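Keeping small toys clean and in one place
Posted May 24, 2018 by Mirela Brito

When we moved to Zarnescombe I had a box of building blocks that had been through two children and one very sticky summer, and I'm ashamed to say they had never once been washed. If yours are the same, do have a go, it's a lovely job for a wet afternoon and the little ones like to help!

Fill the washing-up bowl with warm water (warm, mind, as very hot water can warp plastic) and add a small squirt of washing-up liquid. Swish the blocks about, leave them for ten minutes while you have your tea, then go over the grubby ones with an old toothbrush. Anything with a battery or a sticker stays out of the bowl and gets a wipe with a damp cloth instead. Wooden blocks want a wipe too, and never a soak. 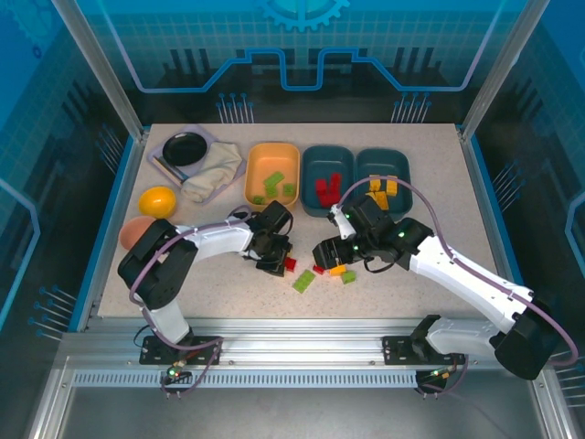 Toy blocks on a speckled tabletop, with an orange bin nearby.

For drying, I put them in a net laundry bag and hang it over the bath. My neighbour Saranya swears by a salad spinner, and I've come round to it, although you do need to keep one just for toys or you'll be finding bricks in the lettuce. Spread them on a towel overnight after that, holes facing down, so they don't go musty.

As for storage, low and wide beats tall and deep every time. With a deep tub the whole lot gets tipped on the carpet to find the one piece at the bottom. I use a shallow tray from the hardware shop in Masgate, and an old flat sheet underneath at playtime, which you gather up by the corners when it's time for bed.

Next time: getting felt-tip off painted walls.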